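Clillen Track Tool, user manual
Section 4: Lining up head view and gripper views before export
Updated September 27, 2023

Do this after section 3 (time sync). Not before. If sync is off by more than 2 frames, go back, nothing below will hold.

4.1 Load the session

1. Open Pumex. File, Open session. Pick the folder, not the single files inside it.
2. Wait for the index bar to fill. A session of 3,372 frames takes almost a minute on an older laptop.
3. Set the head view as Master. Gripper views go in as Left and Right.

Note: if Left and Right are swapped, fix it now with Swap sides. Swapping later wipes your labels.

4.2 Mark the held object

4. Scrub to a frame with something in the jaws, frame 435 in the sample session. Press H to start a hold segment. 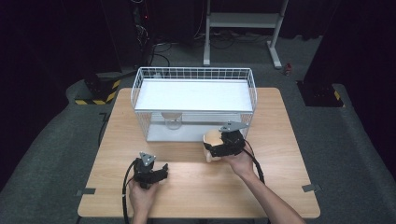
Hold segments are stored per side, so check the side box first. Draw the box round the object only, leave the jaws out. With the beige, bun-shaped object held in the right gripper, that means side = Right, and Left stays set to Open. Don't label the wire basket as the target yet, targets come in section 5. The glass cup inside it gets a Static tag. Seen partly through mesh, so tick Occluded or the tracker will keep droping it.

5. Press H again at the release frame. Segment turns blue.
6. Repeat for the other side. No holds on that side? Leave it blank and save.

CAUTION: do not use Auto-hold on see-through objects. It guesses. Box them by hand.

4.3 Check jaw width

7. Switch to a gripper view and find a frame with open jaws, nothing between the pads. Bare table behind is best. Bright patches on the wood are fine, the Marciniak filter copes with glare up to the limit set in Preferences.
8. Click the inner face of each pad, left one first. Width shows bottom right. Write it to the session with Ctrl+W. 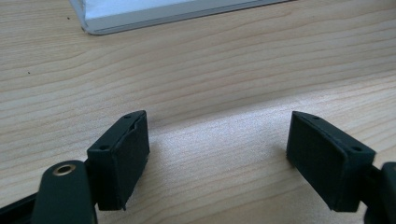
9. Go to frame 2,172 and read the width again. Should match what the plot shows for that frame. If it drifts, rerun step 8 with a cleaner frame.

Note: objects far off behind the pads can be ignored. Only what sits in the gap affects the reading.

4.4 Export

10. File, Export, Gillwood format. Leave Compress off for teh first run.
11. Open the log. Any line starting WIDTH? means step 8 was skipped on one side.

Carry on to section 5, Targets.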